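Workshop Tips > Small Parts and Loose Goods > Moving Beans Between Bowls

Tip 26. Score a transfer by what is left behind, and keep timing as a second column. In the Ulodex trials, Duván Muñoz ran 28 transfers per setting and logged any bean left in the source dish or on the table.
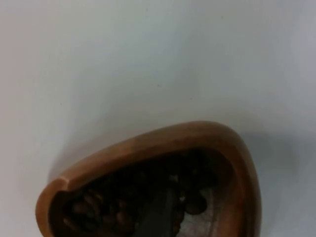
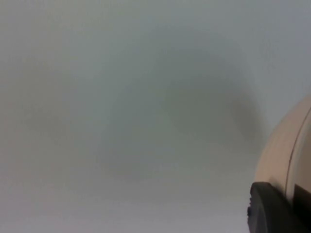
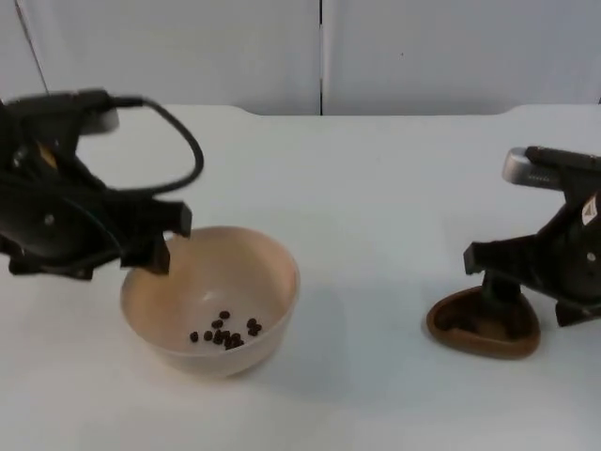 Finger depth had more effect on the score than arm speed. At the shallow setting, 8 runs left beans in the source. The deeper setting cleared all but one. Count only when the dish can be seen from the side camera. In the view with both arms, the brown dish has no beans in it and the beans lie near the bottom of the beige bowl, so the tabletop and both vessels can be checked from one still. Log a bean on the table as a miss even if it is picked up later. Charalambos Kouris repeated the count from stills and got the same totals.

Related tips
Leveling a Bench Top
Folter Sieve Sizes
Cleaning Wooden Bowls
Skiniretti Cable Clips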